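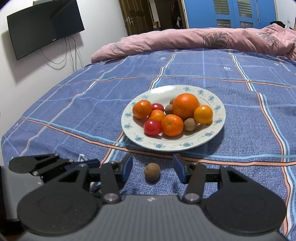 The collection part of the Bramley project is now past its middle point, and this report covers the work done up to the end of May. In this period we recorded 488 demonstrations with the hand-held gripper, in 14 rooms. In the previous period we recorded 169, so the pace has become much better. Most of the new examples are pick and place tasks with small objects, and for these we asked the operators to work where people really put things down, also on beds and sofas. A plate of oranges and mandarins on a plaid bed sheet, with one small brown fruit lying alone on the cloth between the blue finger pads, is a typical case for this group. The round fruits are useful for us because they have different sizes and skins but the task stays the same.

Home recording

The operators in Marska work in their own homes and in the homes of relatives. Each one receives a task card, a charged gripper and a memory card. A session takes one morning, and the data is sent to us the same evening. We changed the task card in this period. The old text said "put the object on the plate", and some operators placed it on the edge and others on top of the pile. The new text says that the object must be released before the hand moves back, and that the recording continues until the gripper is fully open.

Quality check

Every demonstration is watched by one person before it enters the training set. The most frequent reason for refusing one is that the fingers close too fast on a soft object. The second reason is a hand of the operator in front of the lens. We have asked the Ostapchuk workshop for a softer spring in the trigger, and we wait for their offer.

Difficulties

Soft surfaces are slower than we planned. When the gripper presses on a mattress, the object can roll, and the operator must start again. We do not want to remove these surfaces from the plan, but we ask for your agreement to count a bed session as a full session even when it gives fewer recordings.

Next period

The target for the whole project remains 3,000 demonstrations. We will begin training the first model on the present set and test it on the arm at Nikach. We also plan to add kitchens with poor light, which are missing now. The budget for travel is not fully used and we would like to move the rest to operator payments.

Home | Projects | Reports | Data | Contact

Recent reports
Bramley: Task cards, second version
Bramley: First recordings in Marska
Nikach test arm: installation notes
Gripper maintenance and spare parts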